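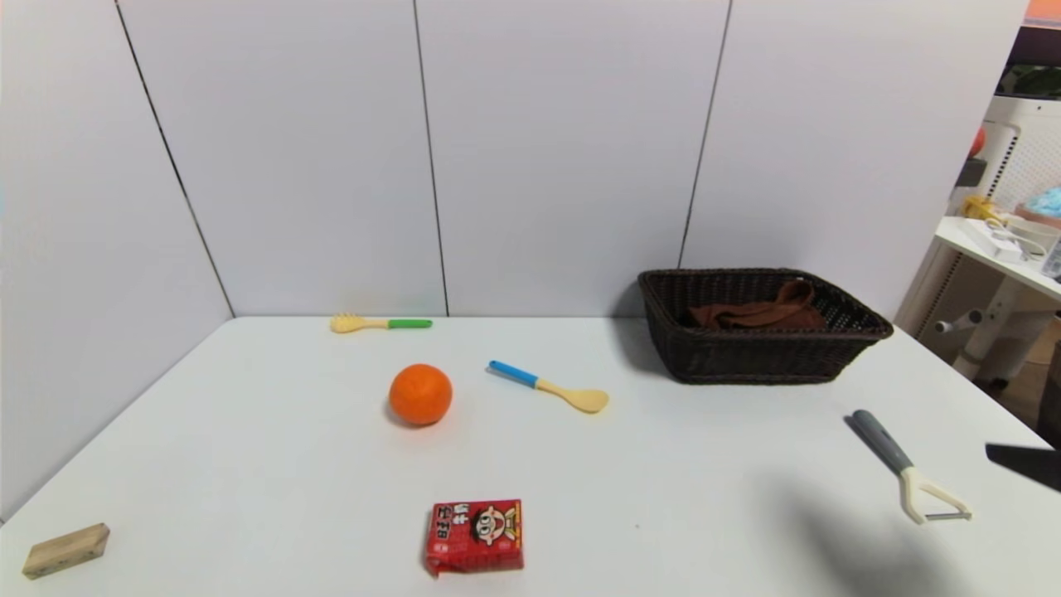
Planning the Second Tabletop Cell at Aravena: Gallery and Budget Notes

Home Projects Gallery Purchasing Contact

August 24, 2019
By Gisela Valdebenito

The Sorus line item covers one tabletop handling cell, to be bought in the coming fiscal year and commissioned in February. These notes go with the gallery and cover the items that affect the price: end effector, cameras, table, enclosure and consumables. Arm selection is covered in a separate memo by Domingo Benítez and is left out of the totals.

Table and object set. The mix on the table drives the gripper specification. A mandarin or tangerine, a vegetable peeler with a thin blade, a drink carton and a small wooden block need different opening widths and different force limits. The toy utensils are flat and lie close to the surface, so fingertip thickness has to be stated in the request for quotation. Bidders who quote only payload and stroke will be asked to resubmit.

The surface should stay white. Aldana Cáceres asked for a darker top to improve contrast with pale objects, and a removable mat has been added for that purpose. It is a small cost and does not change the table order.

Enclosure. White panels on two sides give a plain background and keep the overhead camera setup simple. Panels for the new cell are priced at $1,925 with brackets, delivered to the Ustby building. Installation is quoted separately by the same supplier. Ask for seams that line up with the table edge – trimming on site was charged as an extra last time.

Containers. The woven basket is standard. Buy duplicates of the same model and store them flat side down, because flared rims deform when stacked. Rigid plastic bins may be added later for tests that need a fixed wall height, but they are not in the present request.

Consumables. Fresh fruit and cartons are treated as recurring cost and charged to operations. Everything else in the object set is capital-exempt and goes under small tools. Replacement is planned at 20 percent of the set per quarter. Bernice Amegashie keeps the reorder list, and changes should go to her before the quote is issued. 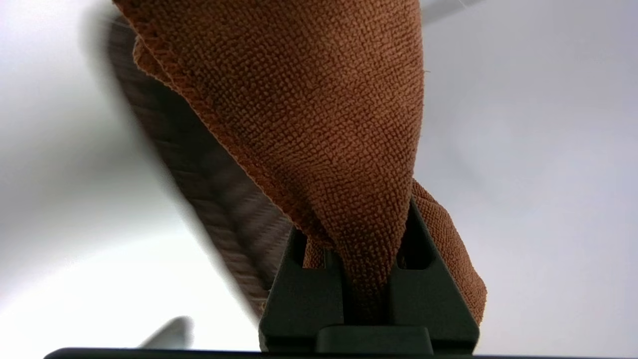
Gripper selection takes the largest share of the remaining budget, and the decision is between the Nenar parallel unit and a adaptive hand from a second bidder. The parallel unit costs 60 percent as much and uses fingers that can be made in house. Towels are the harder case for either design. With the rust-brown towel bunched between the two fingers, part of the cloth hangs outside the right finger and a smaller tuft sticks out on the left, so the usable contact area is much narrower than the cloth being carried. Finger width should be priced as an option, with at least one wide set in the quote. Openings in the finger body save weight, though looped fabric can work its way into them. A closed version should be quoted alongside.

Wrist camera. A close view of the fingers is a fixed requirement. The mount must leave both fingertips visible with cloth in the grip, and the cable must be routed so that it does not load the wrist joint. Short exposure matters more than resolution at this distance. Olga Ojeda has the lens comparison and will attach it to the request.

Spare parts. Order one full set of fingers, one camera and one cable harness with the cell. Lead time on the harness was around 80 days on the previous order, and the cell cannot run without it. Fingertip pads are cheap enough to buy by the box.

Still open:
– Finger width option, narrow or wide as the default
– Whether lighting is bought with the enclosure or under facilities
– Service contract, first year only or full term
– Shelf space beside the table for tools and cables

Comments on the specification go to Domingo Benítez. Comments on cost codes come to me.

We use cookies to remember your gallery settings. By continuing to use this site you accept our cookie policy.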